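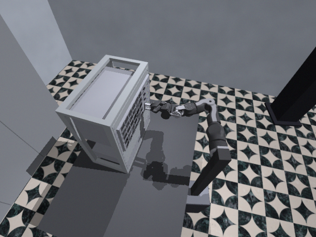

Skaltville will start charging for bulky pickup in January, and the first thing the town had to do was decide what bulky means. The answer takes up most of a page. An item is bulky if it won't fit in the standard cart with the lid shut, unless it comes apart without tools, in which case it is several small items and you are expected to take it apart. A boxy gray cabinet with squared rails joined at the corners, like this one standing at an angle on its tile floor, would be bulky under the new rules whether or not anything was in it. So would a recliner. A beanbag chair is under review.

The town council passed the change on Wednesday night after a meeting that ran until 11, by which time most of the people who had come to speak about the dog park had gone home. Each household gets one free pickup a year. After that it's $3 for a single item, paid by sticker, and the sticker has to face the street.

Three dollars is not a great deal of money to have a couch disappear. In neighboring Skellmont it costs several times that, and you have to call first. But bulky pickup in Skaltville has been free for as long as anyone on the council could remember, and free things have a following. The public works office received 321 written comments on the proposal, more than it got about the new water main, the sewer rates and the bridge closure put together. Many were against. A good number were against the sticker in particular, on the grounds that it would blow off.

"It's the same adhesive as the parking permits," said Toshio Yagi, who runs the town's collection routes. Asked whether the parking permits blow off, he said that was a different department.

Yagi's case for the fee is mostly about mattresses. Crews have been picking up more of them every fall, and he doesn't believe they are all local. Two streets near the Skellmont line put out what he described as a hotel's worth last October. Drivers have also met a hot tub, half of a piano, and a treadmill with a note taped to it that said WORKS. They took the treadmill. The other half of the piano arrived the following week from a different address, and the office has never gotten an explanation it was happy with.

The fee is supposed to slow this down. Residents at the meeting had other ideas about what it would do. One woman said people would simply leave their things on the curb with a sign reading FREE, and that the town would end up with the same couches, only damper. Councilman Yoshinori Ueda replied that a couch with a FREE sign on it is allowed for two days under existing rules. This was news to several people in the room, some of whom have had couches out since summer.

Ueda voted for the change but asked for two amendments. The first lets neighbors share a pickup, so long as they agree on whose curb. The second removes the phrase "or similar nuisance objects" from the list of covered items, which he felt was hard on people's furniture. Both passed. A third amendment, from the floor, would have exempted anything inherited. It wasn't taken up, although it got the only applause of the night.

The biggest winner may be the Nishimura barn on Kola Road, where a secondhand sale has been held on and off for years and where the rule on bulky items is that you carry it in yourself and you carry it out yourself if it doesn't sell. Business has picked up since the proposal was first printed in the town newsletter. By last weekend the line of pickup trucks reached the mailbox, and the barn had stopped accepting entertainment centers altogether. A hand-lettered notice on the door says so twice. Wall units are being looked at case by case. Nobody at the barn wanted to guess what a console television might bring, though there are four to choose from.

Prices there are steady for now. A dresser with all its drawers can go for $100, and a dresser missing one goes for whatever the buyer has in the glove compartment. Exercise equipment is free to anyone who can lift it, the feeling being that this proves something.

Back at public works, the office has been working through the questions that a page of definitions tends to bring in. A rolled carpet is one item. Two carpets rolled together are also one item, and Yagi would like it known that he has thought about how far people might take that. A dining set is a table plus however many chairs you put out, each with its own sticker. A sectional sofa counts by the section, which has upset sectional owners, and a bunk bed is one bed if it's standing and two if it isn't.

Refrigerators still need the doors off and still go on the separate appliance truck. Paint, tires and propane tanks aren't taken at the curb at any price. Neither are boats, which the old rules never mentioned, and which the new ones mention three times.

Stickers go on sale before the holidays at the town office counter and at the library. They come one at a time or in sheets, and they don't expire. Some 11 residents tried to buy them the morning after the vote and were told the design hadn't been approved. It's going to be orange. The council had preferred green, but from a truck, in the dark, green turned out to look a lot like a leaf.

Free pickups under the old rules continue through the end of the year. The office is asking people not to put everything out at once. As of Thursday's route, a good part of Kola Road had.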